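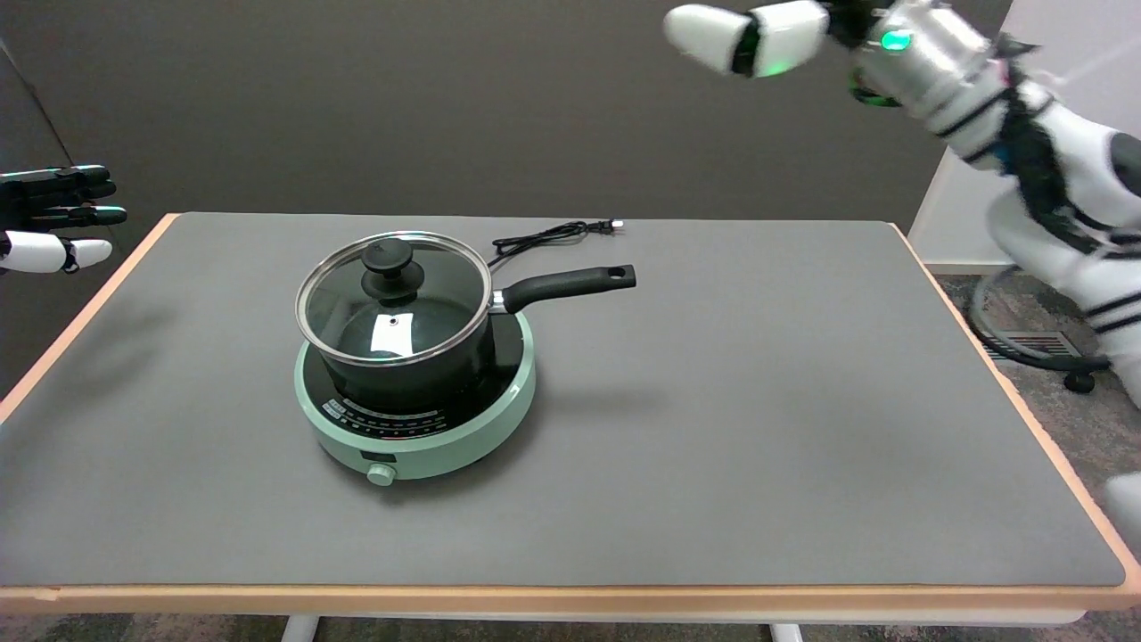 The cooking station at the Tamayo open day, with a covered saucepan on a mint-green cooktop and the robot's two hands at either side.

2023-11-15

Tamayo opened its robotics workshop in Grondholm to the public last week, and 993 people came through the doors over two days. It was the first time the lab has let visitors watch its kitchen work up close.

The station that drew the longest line was a plain one: a table with a gray mat, an induction cooktop and a black saucepan with a glass lid. A two-armed robot was set to lift the lid by its knob, put it down on the mat, and later put it back. Visitors stood behind a rope and could ask for the task to be run again.

Staff said lids are harder than they look. Clear glass is difficult for the robot's cameras to make out, and a round knob can slip if the fingers close off center. The lab has recorded 3,506 attempts at the lid task since October of last year and counts 3,201 of them as successful. Most of the failures came in the first months - before the hand control software was rewritten.

The robot is driven in two ways. For part of each session an operator in the next room guides the arms, and for the rest the robot works from what it has learned in earlier runs. A screen by the entrance told visitors which of the two they were watching. Several asked whether the robot could cook a full meal. The answer was no. For now it handles single steps such as uncovering a pan, moving it by the handle or turning a control knob.

The pan was kept empty for the public sessions and the cooktop was left unplugged. Work with heat is done only when the workshop is closed.

Novard, which pays for part of the project, had a table in the hallway with printed material on home assistance for older people. School groups had the mornings to themselves, and the afternoons were open to everyone.

Tamayo plans a second open day in the spring, with a dishwashing station added next to the cooktop. Entry will again be free, but visitors will need to book a time slot - the line this year reached the parking lot on both afternoons.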